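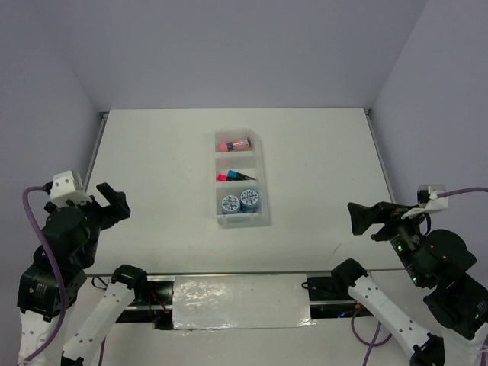 Tobiloba Akinola sorts small things for a living. Her workshop, Adeyemi, advises shops and offices on drawer storage, and in July she finished a review of narrow trays for Ollilis, a stationery supplier. We spoke on Saturday, August 22, 2020, mostly on the subject of compartments.

Her preferred tray is clear plastic, long and narrow, with three compartments in a row. She works out a layout by starting with the objects that cannot lie flat against one another.

"Round containers go first," she said. "Two small ones with lids will take the whole of the largest compartment. There is dead space in the corners and you have to accept it. People try to push a paper clip in there, and then they can't find the paper clip."

Markers are placed next. Akinola lets them lie at a slant if the compartment is shorter than the pen. She does not cut dividers to suit. A divider that has been cut, in her experience, leaves a rough edge and tends to work free of its slot.

The last compartment is for what she calls singles: a glue stick, a lip balm, one short cylinder of any kind. I asked whether a whole compartment for one item was wasteful.

"By volume, yes. By time, no. You reach for it with your eyes on something else. If it shares a space with two pens, you look down."

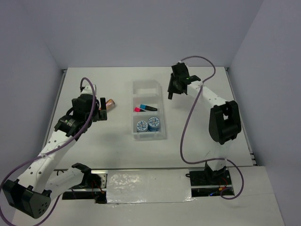
*The three-compartment tray with its far section clear; the round containers occupy the near one.*

The review for Ollilis covered 111 trays across 4 depths. Akinola found that the shallow ones performed better for daily use, and that walls much higher than the contents made small items slow to pick out. She is also firm on transparency. An opaque tray has to be viewed from above, while a clear one can be read from the side, although scratches reduce this after a year or so of handling.

Her notes are kept in Risitz, a plain stock-list program. Each object gets a length, a width, a height and a field marked "rolls". The last field decides more than the others do. An item that rolls is given a wall on both long sides -- or it is stood on end, if its base allows.

"Lids with a pattern are useful as well," she added. "You learn the pattern. I wouldn't put a label on top of it."

She is less settled on colour grouping. An earlier set of layouts, filed under the working name Romance, put pinks and reds together regardless of shape. She dropped it after one office trial. Staff liked the look of it and put things back in the wrong place.

The next job is a run of 500 trays for a chain of craft shops, with the dividers moulded in. Akinola has asked for rounded outer corners, which are easier to wipe, and is waiting for the first samples.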